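Home Articles Browse About Contact
8 min read

4.2 Keeping the bench rules short

When we started at Corholm I wrote a bench protocol that was far too long, and I'll happily own up to that. People skimmed it, and so did I. The version we use now fits on one page, and it's the one I'd recommend to any lab our size running two arms over a shared table.

The first rule is about the surface. We cover the white tabletop with a dark sheet and keep the middle of it clear, so anything that's been dropped shows up straight away. The second is about cables – each one needs enough slack for the full reach of its arm, and no loop should hang where a gripper will pass. The third covers objects that overlap. If a soft item lies across something rigid, as the blue one does over the two dowels in Figure 3, the operator logs them as a group and the speed limit drops to 200 mm/s until they're apart again.

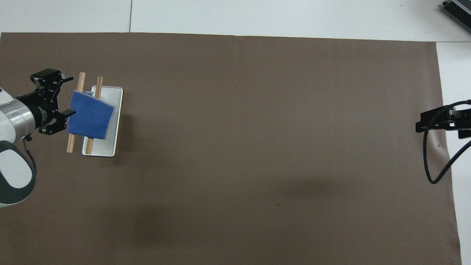 Figure 3. Bench during a tray task, with the left gripper at the blue block and the second gripper at the right edge of the sheet.

4.3 What we'd ask of a standard

I went through the Ginholm guideline again in February with a coloured pen, and most of it is sensible stuff. My grumble is that it treats every workpiece as one stiff lump. Sponges and cloths aren't like that! They sag, they catch on a rim, and they hide whatever is underneath, so a clearance measured before the grasp may be no good after it.

We'd like to see a separate clause for soft objects, plus a rule that an idle arm stays parked at the boundary of the work area while its neighbour is moving. Our log has 2000 trials under the one-page protocol, and the grouping rule is the one operators ask me about most (usually whether a tray counts as part of the group – we say yes).

This site uses cookies. Accept Manage settings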